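Thread on restaurant plates in a home kitchen, and why I keep rearranging the same drying corner. 1/14

I buy secondhand commercial china. Most of it comes from Sutherland Surplus, which clears out closed restaurants and sells by the crate. The last crate held 46 pieces and cost $36. No returns, no sorting, bring your own newspaper. 2/14

Commercial plates differ from household plates in three ways that matter at the sink. The rim is usually rolled or thickened. The foot ring is wider. The glaze over the printed mark is heavier, so the decoration sits under a glossy layer and a scrub pad does not reach it. 3/14

The foot ring causes most of the trouble in a rack. A tall foot pushes the plate forward and it leans on its neighbor. Water then sits in the ring until someone tips it out. If your plates dry with a puddle on the back, check the spacing of the slots before you blame the tray. 4/14

Measure the plate at its thickest point, foot included, and compare that with the gap between two loops. If the plate is thicker than the gap allows, use every other slot. You lose half the capacity. That is the actual capacity of the rack for that plate, whatever the box said. 5/14

My favorites in the crate were the marked ones. White ceramic, dark teal rim, a thin teal ring inside it, then a scalloped emblem with 食味 in large black characters. It reads roughly as "the taste of food." I have not traced the restaurant. 6/14

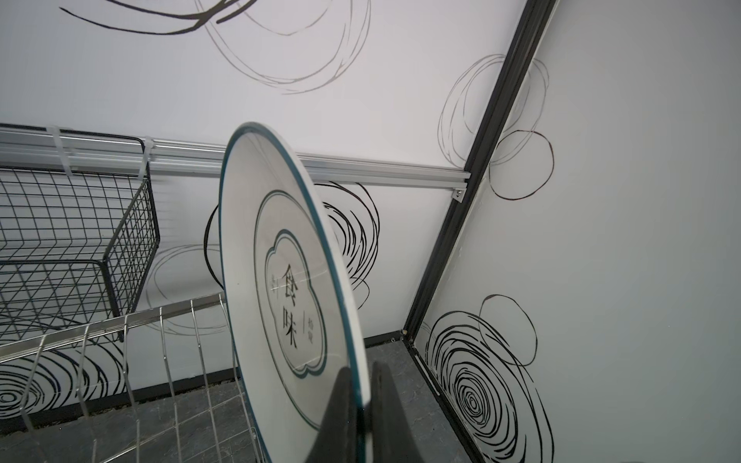
Posted by Prollier Kitchen Notes
2026-08-10 · Clisville

On the storage side: a wire mesh basket hung on an aluminum rail, with the stainless dish rack under it. The basket is fastened with white zip ties, one toward each side. I tried S-hooks in April. They slid along the rail every time I took something out of the basket. 7/14

Zip tie notes. Pull the tie snug, square the basket, then tighten fully. Trim the tail flush with nippers. Scissors leave a sharp stub at exactly the height of your knuckles. Loop the tie over the top wire of the mesh, never a wire in the middle of the panel, or the basket tips forward under load. 8/14

The rail ends in a small metal bracket where it meets the black frame post. Check that screw now and then. Mine needed a quarter turn after the first month and nothing after that. If it keeps backing out, the load is too far toward that end. 9/14

What goes in the basket: light things only. Sponges, bottle brush, jar lids, the strainer with the bent handle. Mesh sheds water downward, so whatever hangs over the rack drips on the rack. Put nothing soapy in it while there are rinsed plates underneath. 10/14

Somebody asked about chips. Run a fingernail around the rim with the plate dry. A chip you can feel but not see will still catch a dishcloth. I keep those for under flowerpots. The last crate gave me 10 of them, more than I have flowerpots. 11/14

Somebody else asked about gray streaks on the glaze. That is usually metal transfer from cutlery, and the glaze underneath is fine. Make a paste of baking soda and water, rub with a soft cloth, rinse. Try the back of one plate first. I used Brilormont paste for a while. It worked at the same speed and cost more. 12/14

Washing order for a mixed load: glasses, cutlery, small plates, large plates, pans. Large plates go in the rack starting at the far end, printed side all facing the same direction. They nest at the same angle that way and you can pull one out without the next one following it. 13/14

Still open: whether to move the rail up by one bolt hole. It would clear the tallest dinner plates on the way in, but then the basket is a stretch for anyone shorter than me. Will measure again when the next crate comes and post the numbers under this one. 14/14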